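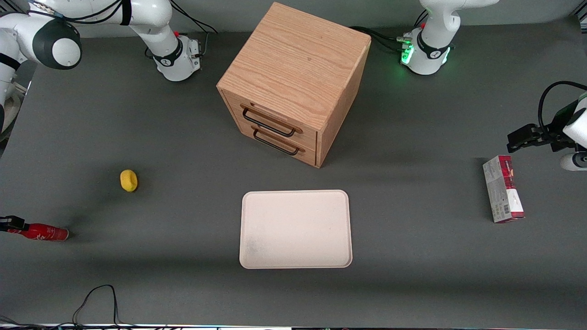

Introduction to Household Storage and Furniture
Session 3 handout: Drawers
Tutor: Carys Prosser

Before this session you should have read the first two chapters of the course reader. Bring your notebook and a tape measure.

1. Where drawers come from

The earliest storage furniture in most homes was the chest. A chest is easy to build but awkward to use, as anything at the bottom can only be reached by lifting out what lies on top. Makers began fitting a single drawer beneath the main box, and later a second and third. Over time the lid disappeared and the chest of drawers took its place.

The change was gradual and did not happen everywhere at once. Country makers went on building lidded chests long after town workshops had moved on.

2. How a drawer is put together

A plain wooden drawer has a front, two sides, a back and a bottom. The front is usually thicker than the other parts. It takes the most strain, being pulled each time the drawer is opened.

Joints to know: dovetail, rebate, butt. A dovetail resists being pulled apart even if the glue fails. A rebate joint is quicker to cut and is common in cheaper work. A butt joint relies on glue, nails or screws alone.

The bottom normally sits in a groove cut in the sides. In solid wood it must be left free to move, because timber swells and shrinks across the grain with the seasons. A bottom glued tightly on all edges will often split. Look for this when you examine older pieces.

3. Runners

Traditional drawers slide on wooden runners fixed inside the case. These wear down, and the drawer begins to drop at the front and catch on the rail. Rubbing the runners with candle wax helps for a while. Badly worn runners should be replaced or built up with a new strip.

Metal runners came later. They carry more weight and allow the drawer to come out fully, but they take up space on each side.

4. Handles

Knobs suit narrow drawers. On a wide drawer a single knob tends to pull the front to one side, so two are fitted, or one long bar in the centre. Nest Jenkins will cover fixing and spacing in the workshop session.

5. Exercise

Choose a drawer at home. Measure its width, depth and height, inside and out. Note the type of joint at the front and at the back, which may differ. Draw the side view at a suitable scale and mark the direction of the grain.

One page is enough. The exercise carries 30 marks. Hand it in at the Penry building office by September 17, 2019. Drawings in pencil are fine. Write your name on the back of each sheet.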